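Does a county ballot measure need a simple majority, or more than that?

Asked in Voting & Local Law

We have a measure on our ballot in Odera County this November that would let people with old misdemeanor records ask to have them sealed. It's Measure 4 and I'm so excited about it! I've been reading the whole text (159 lines, I printed it out) and I can't find where it says what share of the vote it needs. My neighbor swears it's two thirds. Also, if it passes, does it start right away or does a judge have to sign off first? -- Jyoti Lodhi

3 answers

Love that you're reading the full text, more people should! Two thirds usually comes up with certain taxes and bonds, and this isn't one. Look for the county attorney's summary, normally a page or so in front of the measure itself. The vote needed should be printed there, and the start date is often in the very last section, after all the definitions.
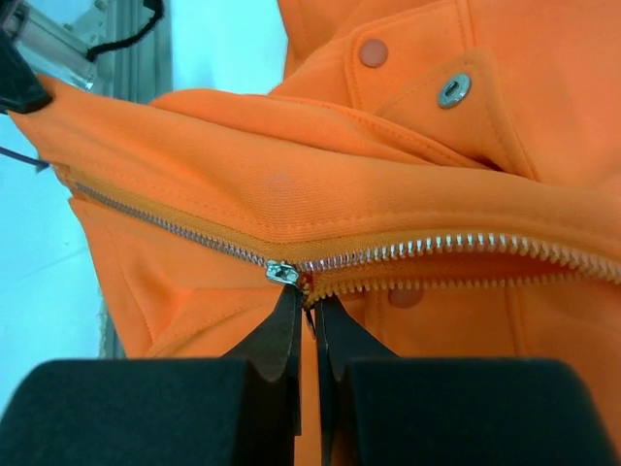

Shivam Pant wrote back that the last section can fool you, as it did him when Ondier voted on its court fines. The measure passed by 943 votes and everyone celebrated -- then the clerk had to certify the count, and the new rules waited until after that. So call the clerk's office and ask two things: the certification date, and whether sealing is automatic or you file a petition. If it's a petition, a judge will probably look at each one.

its 50 percent plus one. always is

Not always, it depends on your state and on what the measure does. Check the summary like the first answer says. And good luck on the vote, Jyoti!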